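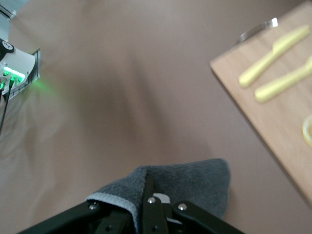
Grey cloth in the gripper, October service. Green lights are on at the unit across the table.

Gallery: looking after the Clustent cell at Niltivbridge

The Clustent cell is our small tabletop set-up for cloth and kitchen handling. It gets a short check every morning and a longer one once a month. The notes on this page cover the gripper, the cables and the table, in the order we do them. The written procedure is in the Stoica binder beside the door.

Fasteners
The silver screw heads on the black plates are the ones to look at first. There is one on the left plate, one near the top of the centre finger and one on the right plate. Put a paint mark across each after tightening. If a mark no longer lines up, take the screw out, clean the thread and start again. The smaller dark fastener low on the centre finger gets the same treatment, using the short driver.

Holding test
We use a thick microfibre towel. Bunch it, close the gripper on the middle of it and lift it clear of the table. Hold for 90 seconds. A slip means the finger faces need a wipe with alcohol, then a repeat. Fluff builds up behind the centre finger, so brush that out before and after. Towels are swapped at 30 washes.

Cables
The two thin black cables at the left edge of the table run down from the unit with the green lights. Power off before touching either one. Check that the connectors are fully home and that there is no strain where the cables leave the casing. Green at both connectors on restart is what you want.

Table and board
The wooden cutting board stays at the right, clear of the towel lift. Wipe the table with a barely damp rag and let it dry. Anything on the board can stay there for the holding test.

Log sheet
Write down the cycle count, the grip setting (80 on this cell) and any screw that moved. The full strip-down falls due every 1000 cycles.

Related items
Closusmont cell: changing the finger plates
Cable routing for tabletop arms
Stoica binder: list of updated pages
Niltivbridge workshop gallery, October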